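Covering for a bench used for small gears and clock-sized parts

Trivbridge Help Board > Home workshop > Benches and storage
Posted 07/06/2024 — viewed 2,689 times

Bình Hầu

I repair small mechanical things at home, mostly kitchen timers, wind-up toys and the odd drawer mechanism out of a sewing cabinet. The bench has a dark grey top and I'm deciding whether to keep it dark or cover it with something else before I start on a bigger box of parts I bought from a clearance in Semby.

White parts are no trouble. I can see a white ring with teeth on its inside edge from the other end of the room, and the little tabs on the rim show up well too. Under a strong lamp they almost show up too well. The face goes to a glare and I have to turn the lamp away to see where one tooth stops and the next starts.
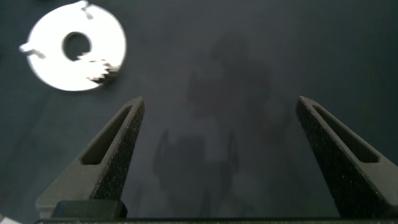
What I've tried so far

I tried a white cutting mat first. Good for black screws, but the white parts vanished and it was hard on my eyes after an hour. Then an old tea towel, which caught on everything and dropped lint into the grease. I went back to the bare grey after that.

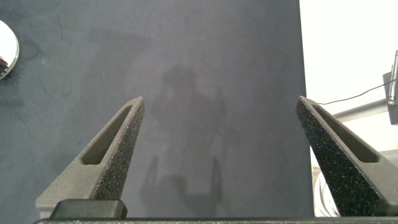

Lint is my main complaint with any soft covering. I brush the bench down before I open a case, and a hair can still end up wrapped on a shaft a week later. Even a plain dark top can fool you. There are a few faint thin lines curving across mine toward the upper left, and I couldn't tell you if they're hairs, fibres or light scratches. On a patterned cloth I doubt I'd have noticed them at all.

The other thing is bounce. On a hard top a dropped gear can go anywhere, and I've spent whole evenings on the floor with a torch. A softer top would help with that, I think, but then I'm back to fibres.
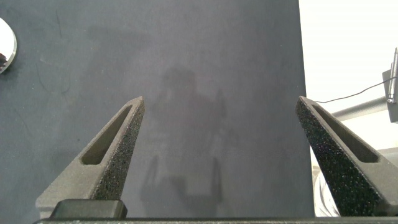
I'd also like whatever I buy to wipe clean with a damp cloth. I use light oil and there's always a drop that gets away. The bench is 664 mm deep, so a standard desk pad would leave a strip along the back, and I'd sooner have one piece than two with a join for things to fall into.

So, dark or light, and what material? Colour matters less to me than the fibres.

oldtoolbox

Dark grey every time. White shows dirt.

pegboard_nan

I'd keep the grey, since it's the middle of the range and both white and bright metal show up against it. Black parts are the exception. For those I keep a sheet of plain white card and slide it under my hands when I need it.

For material, look for dense craft felt with a backing, or a thin rubber sheet. Rubber wipes down and doesn't shed, but it's grabby and a flat washer is a pain to pick up. Felt is nicer to work on. If you go with felt, run a lint roller over it before each job and replace it when it goes fuzzy. I changed mine last October and should have done it sooner. Felt 3 mm thick is plenty. Any thicker and small parts sink in and tip over.

Move your lamp down and to one side as well. Overhead light flattens everything. From the side, each tooth throws a bit of shadow and you can see the shape.

Bình Hầu

Thanks, the side light is a good tip. Bare metal was the part I hadn't asked about properly. I've got silver spur gears with a thin slit running down from the centre hole, and the slit is easy to miss unless there's some contrast. On grey it reads as a clean dark line, and the shadow of the teeth falls off to one side where it doesn't get in the way.
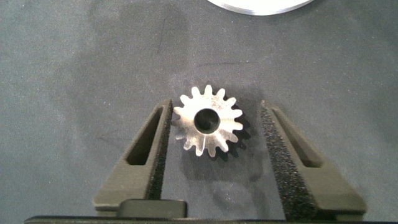 Greluvetti_Sheds

Check that slit before you push a gear back on its shaft. Some are made that way so the hub can grip, but a crack can look much the same. Run a fingernail over it. A cut slot usually has even sides, and a crack wanders and tends to close up at one end. If you aren't sure, put the gear in a separate tin until you are.

On the bench top, I had felt for 8 years and went over to a smooth grey vinyl offcut from a flooring shop. No fibres, and oil wipes off. It doesn't stop the bounce, so I tacked a low strip of timber along the front and both ends — ugly, but I haven't been on the floor with a torch since. Ask for an offcut wider than your 664 and trim it with a utility knife once it's lain flat overnight.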